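Larnetti cell, two-arm unit, fridge door task
January 8, 2022
Entry by me, initials where someone else touched it

Setup

Back on the small white fridge. Kemeys wants the arms signed off for the door bin routine and I'm not ready to do it. The Grudik calibration says pass on both sides. It said pass in November too, and we then spent 17 days chasing an offset in the right wrist. Door open, bottles in the lower bin, both arms brought forward at low speed before any grasp is tried.

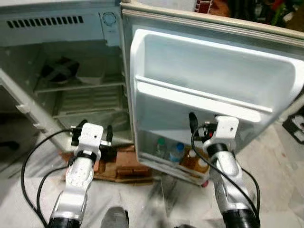 Cables

Still my main suspect. The gripper cables hang in loops outside the arms, and I don't believe the routing sheet when it says they stay clear at full reach. Re-tied the right one 4 cm further back. Logged 100 slow cycles with no fault, but slow cycles prove very little. Right gripper up by the door bin is the pose to watch.
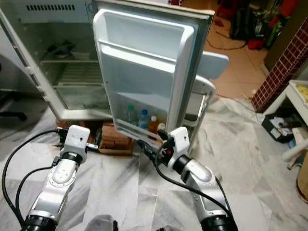
Elis Jenkins thinks the cable is fine and the wrist bolts are the trouble, and wants them torqued again before anyone touches the routing. Fair enough. Will do both, one at a time, or we learn nothing.

Cardboard check, left gripper

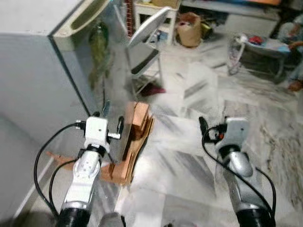
I don't trust the Stenska force readings and want a second opinion on them. Zeroed the left side twice and got an offset of 6 counts the second time. Corrugated board is a decent test piece for this, as a heavy grip leaves marks in it. Going to keep the left gripper at the upright piece and compare dents against the log. Right arm stays empty until its bolts are done. No sign-off yet.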